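Product Review: Reditz Two-Tier Open Shelf
Furnishings and Fittings Assessment, Plonside Community Library Service
Prepared by Trinidad Arrieta, Branch Fit-out
2018-06-16

The Reditz two-tier open shelf was assessed at the Plonside branch as a candidate for the children's area and the adjoining reading alcoves. The branch had previously relied on enclosed cube units from Sakico, several of which had reached the end of their serviceable life. The purpose of the assessment was to determine whether a lower, open unit would suit picture books and junior non-fiction, and whether it could be recommended for purchase across the service.

Assembly

The unit is supplied flat-packed with a hex key and a single sheet of diagrams. One staff member working alone completed assembly in 16 minutes. The pre-drilled holes aligned correctly on all units received, with one exception, where a fixing had been driven in at an angle during manufacture. The supplier, Ghorbani, replaced the part without charge, although the replacement took longer to arrive than the original order.

The diagrams do not indicate which face of the middle board should be uppermost. The underside is left unfinished, and staff are advised to check this before tightening the fixings.

Capacity and use

Picture books vary considerably in format, and the open frame accommodates oversized titles that could not be stored upright in the cube units. The space beneath the lower board is useful for books awaiting reshelving. Larger hardbacks are best laid flat there.
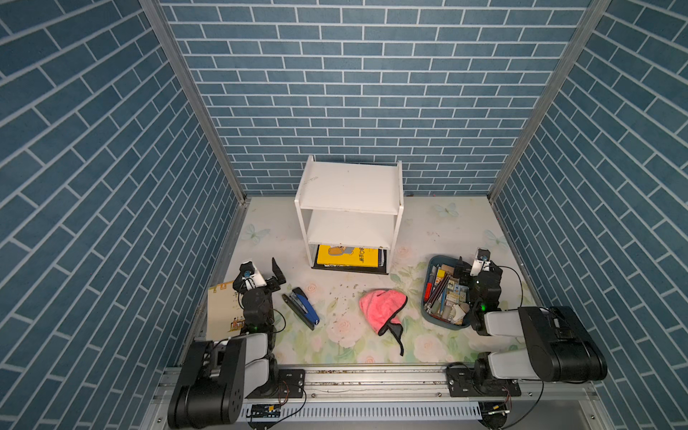
Children of preschool age were able to reach both boards without assistance. The absence of side panels does mean that books at either end of a row will slide out unless supported, and the purchase price does not include bookends. Branches should allow for these when preparing their estimates. At 78 dollars per unit, the shelf remains less expensive than its predecessor even with bookends added.

Finish and cleaning

The white finish was wiped down daily with the service's standard neutral detergent and showed no discolouration over the assessment period, which began in April. Crayon was removed readily. Permanent marker was not, and light traces remained after repeated cleaning. Rostam Kordestani of the Plonside branch has suggested a darker colour for alcoves used by after-school groups, but the manufacturer does not offer one in this size.

Stability

The unit was stable on carpet tile and on vinyl when evenly loaded. Some lateral movement was noted once the fixings had settled, and they should be retightened after the first fortnight. Wall anchoring is required wherever the unit is placed in a public area – the brackets supplied are suitable for masonry only, and plasterboard fixings must be sourced separately.

Recommendation

The Reditz shelf is recommended for children's areas and small alcoves. It is not recommended for adult non-fiction, where the weight of a fully loaded row exceeded the manufacturer's stated limit for the middle board. An initial order of 40 units is proposed, with bookends and plasterboard fixings to be ordered at the same time. Enquiries regarding this assessment should quote reference 437.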